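Re: [skotidcombe-swap] Seed packets, do they really keep 12 years?

Moushumi Ekanayake wrote:
> Haugen says their foil packets are good for 12 years if you store
> them in any closed box. I'm ordering for the whole group in December
> unless somebody objects.

I object, a little. Who sat there for 12 years checking? I asked Haugen for their germination numbers and got a coupon back.

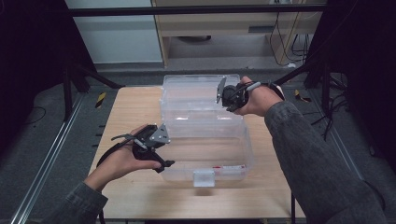
Onions are my test for any claim like this. Mine are poor by the second spring, whatever they're kept in, and parsnips are worse. A clear box with a hinged lid and a latch keeps mice out, I'll give it that, but you can see straight through the walls and so can the sun. Mine goes in the hall closet.

Before we spend group money, could we buy one packet of leeks and sow half now, half next year? Beans I'm not worried about.

Also, the price went up again. Did anyone ask Emby for a quote?

Hashini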